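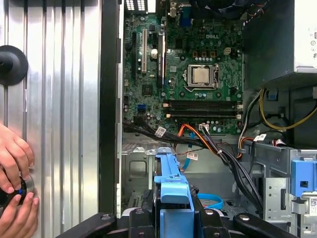
## Section 2: Taking your first readings

By now your Clorkix has its batteries in and the date is right, so here comes the good part. A peak flow reading takes less than a minute once you have the knack, and a few weeks of them will give you and your asthma nurse something really useful to look at together.

Your Clorkix measures how fast you can push air out of your lungs, in litres per minute (L/min on the screen). It is for people who have been asked to keep a peak flow diary, or who already keep one on paper and fancy a change.

**Caution:** If you are struggling to breathe, follow your asthma action plan or get urgent medical help. Don't stop to take a reading first, and don't put off getting help because an earlier reading looked fine.

### Fitting the mouthpiece

1. Wash your hands and take a clean Mollah mouthpiece out of its bag.
2. Hold the meter with the screen facing you and the vents pointing away.
3. Push the mouthpiece on until it clicks. The flat side goes at the top.
4. Give it a gentle tug. If it slides off, turn it over and try again.

**Note:** Each person in the house needs their own mouthpiece. The small set comes in two colours so you can tell them apart, and spares are sold by Adov in packs of four. Card tubes from other meters will not seal properly, even if they seem to fit.

### Doing the blow

The trick is a short, hard huff — think of blowing out a whole cake's worth of candles in one go! You don't need to empty your lungs.

1. Stand up, or sit up straight if standing is hard for you. Whichever you choose, do the same every time.
2. Spit out any gum or sweets.
3. Press the round button once. Wait for the beep and the row of dashes.
4. Breathe in as deeply as you can.
5. Close your lips tightly round the mouthpiece, with your tongue underneath and out of the way.
6. Blow as hard and as fast as you can.
7. Read the number and let your breathing settle.
8. Repeat until you have three blows. The meter keeps the highest one and marks it with a star.

Suppose your first blow gives 376, and a later one gives 415. Your reading for that session is 415. Please don't work out an average; the best blow is the one that counts, and the Clorkix stores it for you.

**Caution:** Blowing hard can make you light-headed. If that happens, sit down and rest until it passes. Stop altogether if you feel unwell.

**Note:** The lowest figure the meter can show is 60. Anything weaker comes up as LO. If you see LO and feel perfectly well, check that your lips were sealed and the vents were clear, then have another go. If you see LO and you are short of breath, treat it as a warning and follow your action plan.

### When to take readings

Morning and evening suits most people, at much the same time each day. Take your reading before your reliever or preventer inhaler unless you have been told otherwise, and press the **+** key afterwards if you have used a reliever in the last few hours. A small dot then appears beside the stored number, which your nurse will be very glad of later on.

Your first few days may look a bit jumpy. Most of us get better at the blow with practice, so the numbers often creep up at the start. Lovely to watch, but do tell whoever reads your diary that you were still learning.

### Sending readings to the Grestel diary

You can happily use the meter without a phone, and copy your numbers on to the chart at the back of this guide. If you'd like the graph drawn for you (it's a very pleasing graph), do this:

1. Turn on Bluetooth on your phone and open the Grestel diary.
2. Choose **Add a meter**.
3. Hold down the round button until the blue light blinks.
4. Check that the code on the phone matches the one on the meter, then tap **Join**.
5. Leave the two side by side until the light goes steady.

Stored readings move across with their times and any reliever dots. Nothing is wiped from the meter when you do this, so you can pair a new phone later and send them all again.

**Note:** When the clocks change at the end of October, pair the meter once and it will pick up the new time. Without a phone, change it by hand as shown in Section 1.

### Your personal best

The coloured bands stay switched off until you enter a personal best. Agree this figure with your doctor or nurse, who will look at readings taken while your asthma is well controlled. Charts based on age and height are a fair starting point, but your own best is a far better guide to your own lungs.

To enter it, hold **+** until BEST appears, step up or down to your figure, and press the round button to save.

**Caution:** Never change your medicine on the strength of the coloured bands alone. Use them alongside your symptoms and your written plan.

Cleaning and storage are covered in Section 3.

*Guide last revised October 10, 2018*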